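# Gathering Plate Examples at the Kitchen Sink

*Feb 6, 2018*

So you have an arm, a sink, and a stack of good intentions, and you'd like the arm to learn how to handle a plate. Welcome! I've been at this long enough to have made most of the mistakes for you, and I'm happy to pass along what our group at Stomia does now. You don't need a giant budget or a fancy lab. You do need patience, a snack, and a clear idea of what one example is before you record anything.

## Decide where an example starts and stops

Our task is "move the plate between the rack over the sink and the pull-out rack under the counter." We record it in both directions, and each direction gets its own task name. An example starts with the arm still and the plate at rest. It stops when the plate is at rest again and the hand has let go and backed off a little. Write that down in one plain sentence and tape it up where the operator can read it, or by the end of the day you'll have three different ideas of "done" in the same folder (I speak from experience).
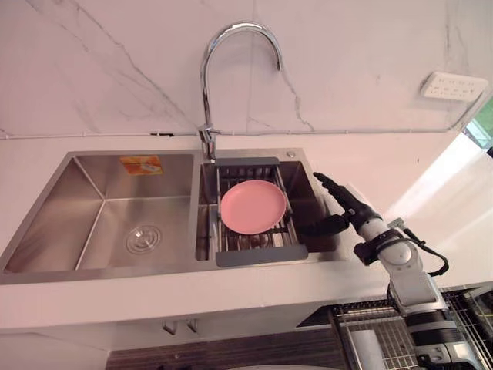
Hanna Jasińska wrote in to ask whether the little pause before the hand moves ought to be trimmed off. She had been cutting hers down to nothing, and her trained arm lunged the moment it was switched on.

Keep a short pause, Hanna! We leave a beat at the front of every example, and we try to make it about the same length each time. Long dawdling pauses are another matter. If the operator stops to scratch an ear or answer the phone, throw that one out and go again, or you'll teach the arm to stop and think about nothing.

## Change a little at a time

We record in blocks of 36. Within a block the plate and both racks are the same, and what we vary is where the plate begins: nearer the back, nearer the front, turned a bit, pushed off to one side. Between blocks we change something bigger, like the height of the arm's base or the time of day. Window light on a shiny counter looks very different at breakfast and at four in the afternoon, and you want both in there.

Go slowly with your changes. It's tempting to mix up everything at once, but then when the arm struggles later on you won't have any idea which change it's struggling with.
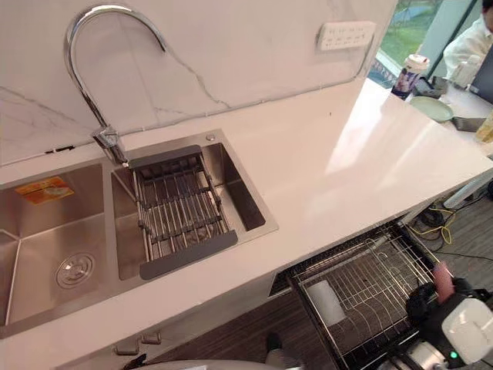 *Photo: Campbell / Stomia*

## Plan for the lower rack

The pull-out rack is the harder end of the job. Those upright tines leave narrow slots, and the hand has to come in from above with the plate turned on edge. A few things that have helped us:

- Open the drawer to the same stop every time, at least for your first few blocks.
- Have the operator practice until the motion is smooth, and only then turn on recording.
- Keep the small corrections. If the plate touches a tine and the operator eases it back and tries again, that's a lovely example of how to recover, so mark it "retry" and save it.
- Drops go in their own folder. Don't delete them, since you may want them later for teaching the system what failure looks like.

Back in June we had 124 good examples and thought we were finished. The arm did beautifully on the upper rack and poorly on the lower one, and when we sorted the files, nearly all of them went the easy direction. Operators drift toward the comfortable version of a task without meaning to. Now we alternate directions, one and one, all day long.
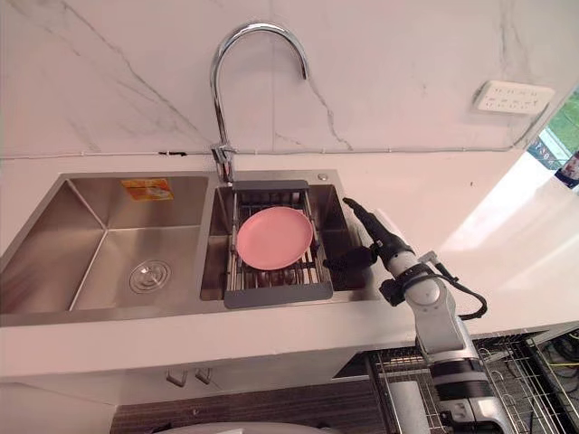
Sorting is also when you'll be glad you took notes. We keep ours in Plorness, but a spreadsheet will do: file name, direction, starting spot, operator, and a column for anything odd. Fill it in right after each example, while it's fresh, because after lunch they all blur together.

## Check before you pack up

Play back the first and last example of each block at normal speed, all the way through. You're looking for a blocked view, a missing stretch of arm motion, or video that lags behind the hand. If the last one is bad, step backward through the block until you find where the trouble began.

Then copy everything to a second drive and open a file from the copy to make sure it plays. If you're using Cadness to bundle your examples, run the bundle step on a single block first and leave the full set for the next morning.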